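Mestholm Student Robotics Club
Practice Room Safety Checklist, with comments
Inspection of 13 February 2020
Room: Vestergaard Annex, ground floor
Equipment: two-arm robot with hands, sorting course, white box R1-A5, charging corner

Marks used: OK, FIX (do it before the next session), WATCH (fine for now, look again), NO (don't run until it's done). Comments are by the safety officer, a post I won by missing the meeting where it was handed out.

Section 1. Before anyone switches anything on

1.1 Main emergency stop within reach of the operator's chair. OK.
Pressed it. The arms lost power. Two members working on code also lost their train of thought and told me so.

1.2 Second emergency stop by the door. WATCH.
Works fine. A coat was hanging on it. The coat has been moved to the coat hook, a device invented for this purpose.

1.3 Emergency stops tested this month and signed for. FIX.
The stops were tested. The sheet says "yep" with no date and no initials. Please write a day and a name you would answer to.

1.4 Floor tape around the arms' reach. FIX.
Good on three sides. The fourth side has been walked on until it is mostly a memory. New roll is in the drawer under the printer. The Rurna regional rules want an unbroken line, and their inspector brings a flashlight.

1.5 Speed limit set to training mode. OK.
Capped at 200 millimeters per second. Somebody has written "boring" next to this on the laminated card. Noted, and it stays at 200.

1.6 Safety glasses. WATCH.
Enough pairs for a normal session. One pair has a lens scratched so badly that wearing it is a hazard of its own. Binned.

Section 2. Power and cables

2.1 Cords free of cuts and crushed spots. OK.
Ran each one through my fingers. Found tape on the controller lead, peeled it back expecting the worst, and found a perfectly good cable under it. If you tape something, put a note on it.

2.2 No power strip plugged into another power strip. NO, then OK.
There was a chain. It has been broken up. The soldering iron now has its own wall outlet, and the phone charger at the end of the chain can be collected from me.

2.3 Cables kept out of the walking path. FIX.
Anything trailing on the carpet gets tied to a table leg or run under a cover. We own cable covers. They are still in their wrapping.

2.4 Battery charging. WATCH.
Charging bag is in use, charger is on the bare shelf, nothing stacked on top. Pack 3 is slow to come up and should be checked before the Brollham meet in June. If it puffs, it goes outside and you come get me, in that order.

2.5 Extinguisher. OK.
Needle in the green, pin in, tag current.

Section 3. Arms and hands

3.1 Mounting bolts. OK.
All tight against the paint marks. Whoever did the paint marks has lovely handwriting and should be doing the sign-off sheets.

3.2 Joint covers on and screwed down. FIX.
Left elbow cover is missing a screw. The spare screws are in a jar labeled "tea." Relabel the jar.

3.3 Fingers open fully when power is cut. OK.
Tried with a foam block in each hand. The block dropped both times, as it should.

3.4 Hours log. WATCH.
Counter reads 274. The maker's sheet asks for a full grease and belt check at 3,000, so we have time, but the log skips most of the fall term and the arms were certainly moving then. I know because I swept up after them.

3.5 People stay outside the tape while the arms are live. FIX.
I watched one full run. A hand went in to nudge a part straight. It was a very small nudge, I was assured. Stop the program, then nudge. Repeat offenders will be given the cable covers to install.

Section 4. Parts and work surfaces

4.1 Only the parts for today's task are within reach. OK.
Shells up top, caps and square blocks on the lower yellow shelf. Leave the box label facing the operator so the task sheet can be matched to it without leaning in. 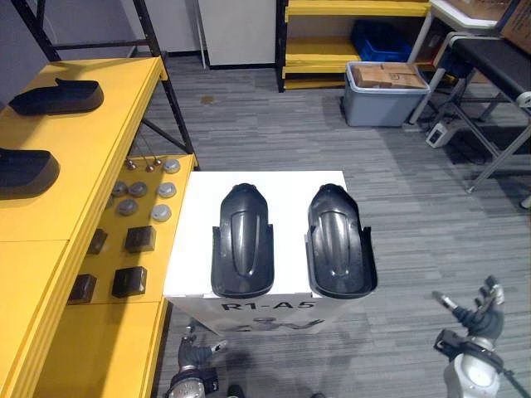

Item 4.1. Two black shells on R1-A5, two more on the yellow table at left.

4.2 Shells set back from the edge. WATCH.
The two on the box come nearly to the front. The task sheet says a finger's width of clearance. It does not say whose finger, and with two kinds of hand in the room I'd like that cleared up. Use mine.

4.3 Shells checked for cracks and sharp molding. FIX.
I ran a cloth around the open ends of the practice set and it snagged on one. File it down or pull it from the set. Mark the bad ones with chalk, because black marker on black plastic was tried last term with the results you'd expect.

4.4 Yellow shelving stable. OK.
Leaned on it. It did not lean back.

4.5 Small metal pieces kept together. WATCH.
They go to the back of the lower shelf after each run. If one hits the carpet, stop and find it before the next run, even if the next run is "the good one."

4.6 Storage bins on the floor. WATCH.
Fine where they are, provided they stay against the shelving and don't creep toward the door. They have crept before.

Section 5. Leaving the room

5.1 Arms parked and main switch off. OK.

5.2 Soldering iron cold and on its stand. OK.
Checked by holding a hand near it, then by looking at the plug, which would have been the smarter order.

5.3 Sign-off sheet filled in. FIX.
See 1.3. See also the last three inspections.

5.4 Windows shut, lights out, key back at the Vestergaard front desk. WATCH.
The key came back in a sandwich bag. The sandwich was still in there. The desk has asked us to stop.

Result: room may be used in training mode once 1.4, 2.3 and 3.2 are done. Everything else marked FIX is due before the next inspection. Full speed stays off until the fourth side of the tape is down and I have walked along it myself.

Signed: Safety Officer, Mestholm Student Robotics Club
Copy to: club binder, door of the annex, and the lid of the tea jar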